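Paper Cups for the Wedding Table: Board, Band and Rim

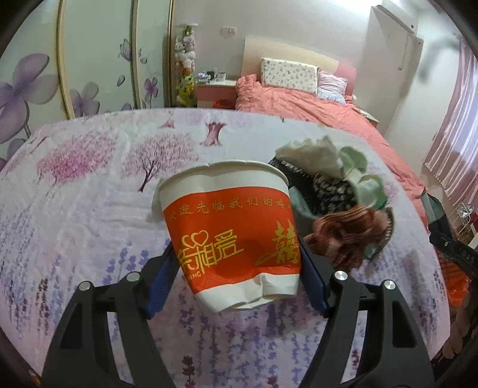
A white paper cup with a red-orange wedding band and gold lettering, over a tablecloth printed with blossoming trees.

11 January 2019

The printed paper cup is one of the cheaper items on a wedding order and one of the most handled. It goes out with tea and soft drinks, and it is used again for the informal meal the next day. Buyers tend to choose it by the print. The print matters, but the parts of the cup that decide how it behaves are the rim, the side seam and the bottom edge.

Construction

A standard cup is made of two pieces of coated paperboard. The side wall is cut as a flat, curved blank, printed, then wrapped around a tapered form and sealed along one overlapping seam. The bottom is a disk with a turned-down edge. The wall is folded under that edge and pressed, leaving a short skirt of paper below the floor of the cup. The rim is rolled outward last.

The taper allows the cups to nest. It also means that the blank is an arc, so artwork drawn on a straight rectangle will bow when it is wrapped. Competent printers warp the artwork to match. A line of small text set along the top of a band will normally be drawn as a curve for the same reason.

The rolled rim supplies most of the stiffness at the mouth. A cup with a slightly bent rim can still be used, but it feels softer in the hand. The skirt is a different case. It carries no liquid, and a dent there is mainly a matter of looks until the fold reaches the floor joint. A cup with a crumpled lower edge should be checked on a flat surface before it is filled. If it rocks, discard it.

Print

The usual wedding layout is a broad band around the middle of a white cup, in red or red-orange with gold on top. The white above keeps ink away from the lips. The white below hides small errors in band height.

Text on these bands follows a few patterns. A greeting to guests is common, and the cup shown has one in small characters along the top of the band, beginning 欢迎光临我们的婚 and continuing around the side. Larger lettering below it ends in 相爱, with heart outlines over one of the characters. The double-happiness character is the fixed element of the genre and appears in some form on most of the designs in the trade catalogs, from a plain block version to an ornate one with a brushstroke.

Because the band wraps, no guest reads all of it at once. Put the element that has to be recognized across a table where it can stand alone. Long greetings are better broken at a natural point, so that the half facing the guest makes sense.

Gold is printed as a metallic ink or applied as foil. Ink is duller and cheaper. Foil is brighter and can crack at the seam. The Grukby sample set, which we used for this article, includes both on the same board, and the difference is easy to see under warm light and hard to see in daylight.

Single wall or double

Single-wall cups are adequate for cold drinks. For hot tea they need either a heavier board or a second cup as a sleeve. We filled 33 single-wall cups from Sirberg and the same number from Canov with hot tea and left them standing for two hours. Two of the Canov cups softened at the seam. None of the Sirberg cups did, though the Sirberg board is heavier and the stack takes more room in a carton.

The cloth underneath

A red-orange band is strong enough to hold its own on a patterned cloth. Pale prints suit it well: white, pink and lavender with a tree or blossom motif leave the cup as the most saturated thing in its part of the table. Red cloth under a red band makes the cup look like a white ring on top of a white ring.

Storage and quantity

Keep cups in their sleeves, mouth down, and do not stack cartons on a part-used one. Most bent rims and crushed skirts come from loose cups in a bag. For a dinner of 73 guests, Flanagan, which has supplied printed tableware to banquet halls since October, recommends ordering double the head count. That figure covers the tea service and leaves enough for the following day.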